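Cold Start Fuel Use in Small Gasoline Cars
Student project report, Stotell Technical College
Mereana Mudgway

1. Aim
The project looked at how much extra fuel a small car burns on short trips when the engine starts cold. The test car was a Bulberg hatchback with a 1.5 liter engine, on loan from the Maksymiv garage in Dirthorpe.

2. Method
Each run used the same loop on the college access road. Cold runs were done first thing in the morning after the car had stood overnight. Warm runs followed once the coolant gauge had settled. We did 13 cold runs and 10 warm runs, all in July. Fuel use was read through the diagnostic port and saved to a laptop. The air conditioning stayed off and the tire pressures were checked before every run.

3. Results
Idle speed right after a cold start averaged 1542 rpm and dropped as the coolant warmed up. The highest engine speed on any run was 2968 rpm, on the hill section. Cold runs used more fuel than warm runs in every case. Most of the difference came in the first part of the loop - by the second half the two sets of readings were close.

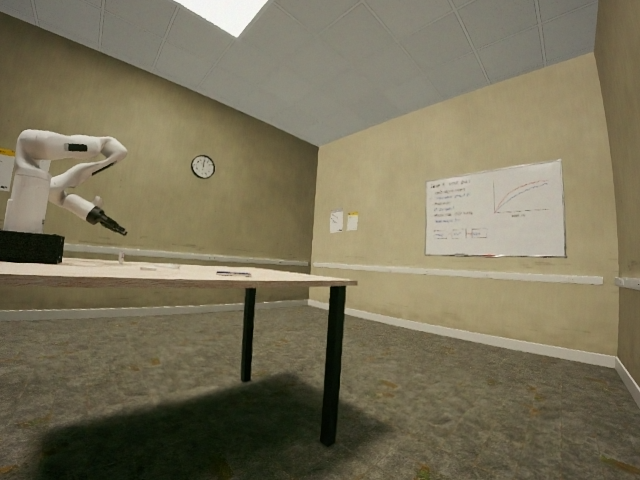 Two of the cold runs had gaps in the log where the port adapter lost its connection. They were left out of the fuel averages but kept for the idle speed figure.

4. Limits
All runs were in summer, so the winter penalty is probably larger. Only one car was tested, and its spark plugs were near the end of their service life. A repeat in January with new plugs would be useful.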